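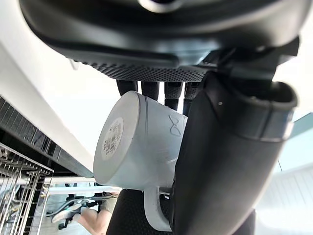

8.4 When the hand will not let go

Sooner or later most owners of a Masel hand meet this one, and it tends to come along when you're in the middle of something pleasant like putting the dishes away. You send the release command, the arm seems perfectly happy, and the fingers stay right where they are with your mug still in them. Layug shows fault 2416 in the message bar (older versions of the software write it as 2,416, with the comma, and it means the same thing). We call it a held grip, and this section takes you through it from start to finish. Please read to the end of the cautions before you touch anything, even if you've cleared one before and feel you know your way.

CAUTION: Do not pull the object out of the hand. A hand in held grip is still under power and can open or close without warning. Keep your own fingers out from between the robot's fingers and the palm until step 5 is finished.

CAUTION: Do not press the emergency stop first unless someone is in danger or the arm is moving on its own. The stop cuts power to the fingers, and whatever they're holding may drop. If anybody is at risk, of course, press it right away and never mind the crockery.

What you may notice beforehand

Held grip is more likely with smooth, rounded things taken sideways, such as a mug lying over with its handle down. The palm and the fingertips both report contact, the readings don't agree, and Layug chooses to hang on until it can make sense of them. You may see the grip force bar climb to 100 percent and sit there, or you may hear a faint ticking from the knuckles. Some owners get neither and only find out when the arm moves on to its next task with the last one still in its hand.

Clearing the fault

1. Press Pause in Layug. Wait for both arms to come to rest, and ask anybody else in the room to stay back from the counter for the time being.

2. Look at where the held object is. If it's over a sink, a rack or the open dishwasher, leave the arm alone for the moment and slide a folded towel underneath, reaching in from the side and well below the hand. If you can't get a towel in without putting your arm between the two robot arms, skip it. A chipped mug is a much smaller nuisance than a pinched wrist.

3. Open the Hands page and choose the hand that's stuck. Left and right are given from the robot's side, so if you're standing facing it they'll be the other way around from yours. We have all picked the wrong one at least once.

4. Choose Ease Grip. The force bar should come down slowly over 12 seconds. Let it run the whole way, and resist the urge to press the button again halfway through, or the count begins over.

5. When the bar reaches the bottom, choose Open, and then Lock Open. The lock sign must be showing before you reach for the object. Take it by the body and lift it away, and set it down somewhere out of the robot's reach.

6. Wipe the palm strip and the finger pads with a dry cloth, going gently over the raised dots. A trace of dish soap on the dots is the most common cause we know of.

7. Choose Zero Contact with the hand empty and touching nothing, then take off the lock.

Note: If fault 2416 comes back during step 4, stop there. Press Pause again, make sure there's a towel underneath if one will go in safely, and use the emergency stop. Expect the object to drop.

Trying the grip again

Please don't go straight back to a full load of dishes. Run the Upright Mug check from the Brorkolora kitchen set first, with one mug that you wouldn't mind losing. In this check one hand holds the mug upright by its lower part and the other waits open, close by, ready to support it. Watch the force bar on the holding hand. It should settle within a couple of seconds and stay put, and the release should come as soon as you ask for it.

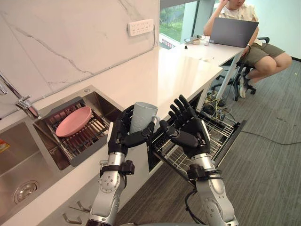

Ariel Agbayani would add that the check is worth running with each hand in turn, even when only one of them has faulted, and that a hand passing once should be asked to pass 2 more times before you trust it with anything you're fond of. Jitendra Grewal says he leaves the dishwasher out of it altogether until the next morning, though he admits this is mostly for his own nerves.

If the check fails, lock both hands open and save the Layug log before switching off, as the record of the fault is lost at power-down. Send the log to Maltis support along with a few words about what the hand was holding and which way up it was. Keep the hand out of use until you've heard back from us.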